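Reading the Scent Line

Trurnberg registered 3532 dogs last year, and a growing share of them are entered in mantrailing, the sport in which a dog follows the scent of one particular person. Vidar Åberg has run the trailing course at Brabec for most of that growth. His method is slow, and he makes no effort to sell it as anything else.

A new dog works two short trails per session. Each begins with a scent article, usually a worn sock, held in an open bag. The dog takes the scent, the handler gives the start word, and the line is paid out to its working length. Corrections are not used.

"The handler is the weak part," Åberg says. "The dog has the odor. The person on the other end wants to pick the direction."

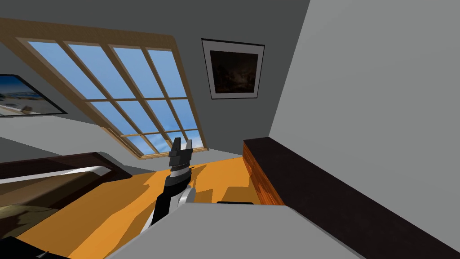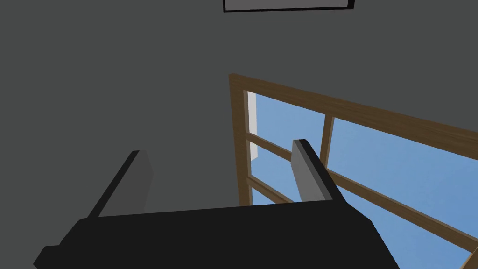
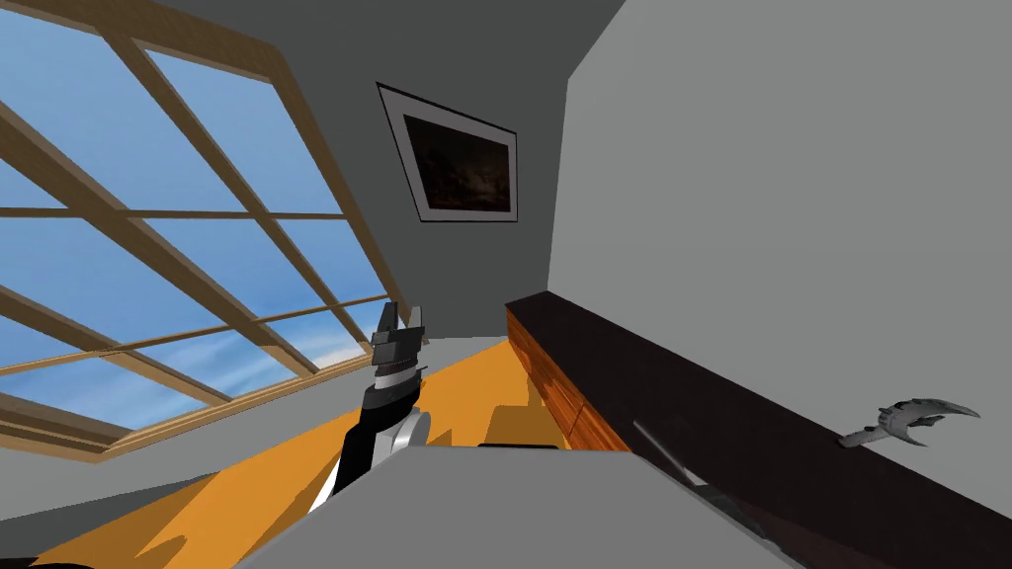

Line handling therefore takes up the first month. Students learn to keep light, even tension and to stop walking when the dog lifts its head. A slack line tangles in the hind legs. A tight one steers the dog, and a steered dog soon begins checking back for instructions.

Trails are aged in steps, from fresh to 3 hours old. Pavement is added after grass, and crossing tracks come last. Flellico, the harness maker, supplies the course with a Y-front model that leaves the shoulder free. Åberg also allows flat collars for small breeds.

The next intake opens in December. Dogs must be at least two years old to enter the Idero trial in spring.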